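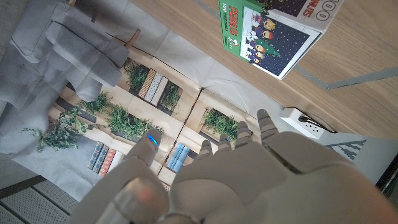 Home Diary Gift Ideas Older Entries Contact

August, gone ten at night

Well, the christening mugs are finished, all 57 of them, and I've a cup of tea beside me and my feet up on the spare box of tissue paper. Flora Gillies rang after breakfast to ask if we could add the baby's middle name, Ogilvie, to every single one (it was her granny's name, bless her) and of course I said yes before I'd thought about how long it is. It only just fits under the little rabbit if you bring the letters in close -- I did try it in the curly writing first, but the g's kept tangling in his ears.

Dougal Chisholm came by for his silver wedding tankard and stood reading it over and over at the counter. He'd asked for just the two names and "still dancing", and I think he was a bit choked up, though he blamed the polish. He's ordered a photo frame to match.

Ribbon came to 131 pounds this month, which made me wince, but the wide cream one is so lovely on the keepsake boxes that I can't go back to the thin stuff now. Must ring about the candle labels in the morning, and find out if Flora wants gift bags as well -- I do hope she says the yellow.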